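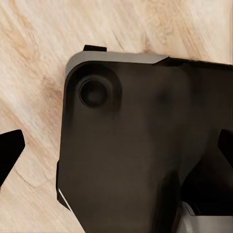

Wrist view and simulator questions

Why does the planner reject a grasp when the fingers are already open on both sides of the part?
It checks the full closing path as well as the start pose. Run the check with verbose on and look for the first link in collision. On dark housings the usual cause is a bad depth estimate.

Can I change the render rate?
Yes. The default is 20 frames per second and the limit is 60. The control loop does not change with it.

How many times does Pasichnyk retry?
Three, then it returns to the home pose and logs a fault.

Do wood textures affect pose estimates?
They can. Turn on grain randomization before training.

Who do I ask about custom meshes?
Kazue Chiba, at the Zurow desk.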